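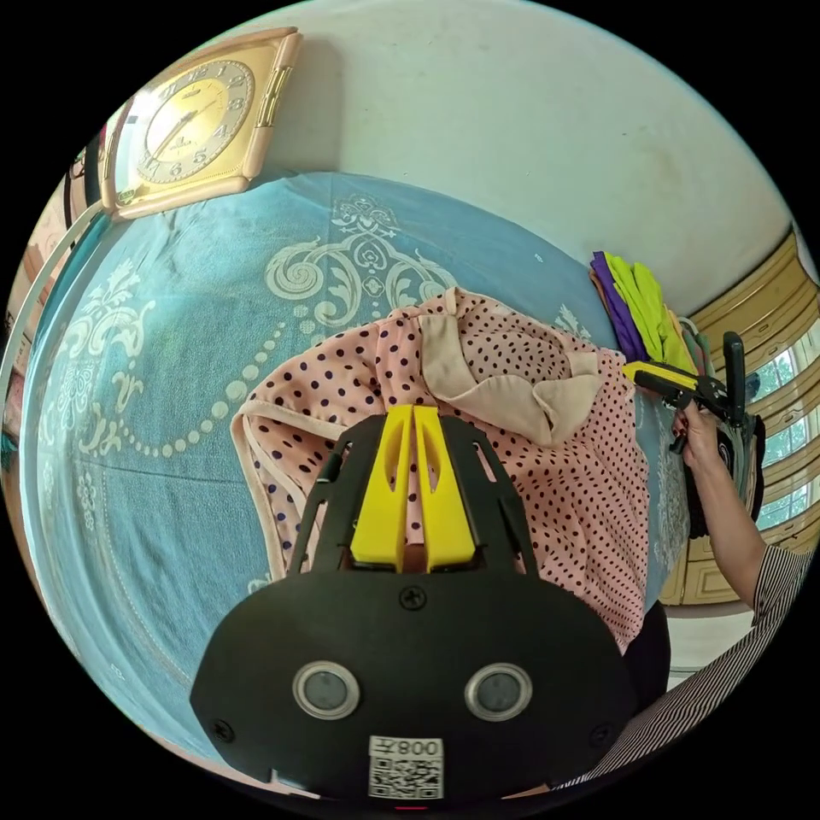
The laundry comes up to the bedroom in one load and gets folded on the bed. It has been done that way in this house for years, says the woman who does it, and she sees no reason to buy a table for it.

"The bed is the biggest flat thing I own," she says. "I make it first, pull the sheet tight, and then I have somewhere to work."

She runs a small clothing repair and resale business in Wenlow and does all of the sorting at home. We spoke in her bedroom in September, while she worked through the week's clothes. The sheet was light blue with a big cream scroll pattern. She said she can fold on any color, but she likes one that isn't too close to the clothes.

Her order is fixed. Plain, square things go first and start the pile. Anything with elastic, a collar or an odd shape waits until the end.

"People start with whatever is on top," she says. "Then they have a soft lump at the bottom and everything slides off it. Start with the flat ones. I put the pile at the far end of the bed and leave it alone."

Elastic waistbands are what she gets asked about most. The gathers pull the cloth in at the top, so the piece never lies in a true rectangle. Her advice is to stop fighting the waistband. Lay the garment down, smooth from the elastic outward with the side of the hand, and let the gathers stay as they are. Fold the sides in to match the width of the waistband, then bring the bottom up in two turns.

"If you stretch the elastic to make it flat, it jumps back the second you let go," she says. "Then you've got creases you didn't have before." 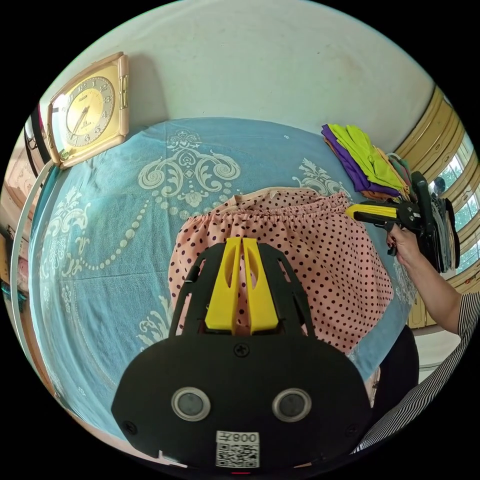
Page 8

Polka dots have their uses, in her view. A small, close print hides a crease that would show on a plain fabric, and she will pass a dotted cotton piece without ironing if the seams are straight. Plain dark clothes get more of her time.

She learned to fold from an aunt who worked in the linen room of a hotel in Drarnitz. The aunt folded everything in thirds and checked the edges with her thumb. "I still do the thumb," she says. "I don't do the thirds on everything. A top with a collar wants to be folded in half first, at least for me."

The business started with a table at the Acuña street market. Her first stock list had 122 pieces on it, and the current one has 209. She keeps the list in a paper notebook. For a while she used folding boards from Plalik, a plastic set with hinges, and gave them up after one season.

"They were fine for T-shirts," she says. "I don't get many T-shirts."

Asked how long a load takes, she said she had never timed one. She starts after lunch, when the light in the bedroom is good enough to spot a stain, and she stops when the bed is clear. Mending goes in a separate bag and waits for the evening. Loose threads she cuts right away, with a small pair of scissors she keeps in her apron.

Once the pile is done, she carries it to the closet in one trip, with a hand under the bottom piece and her chin on the top one.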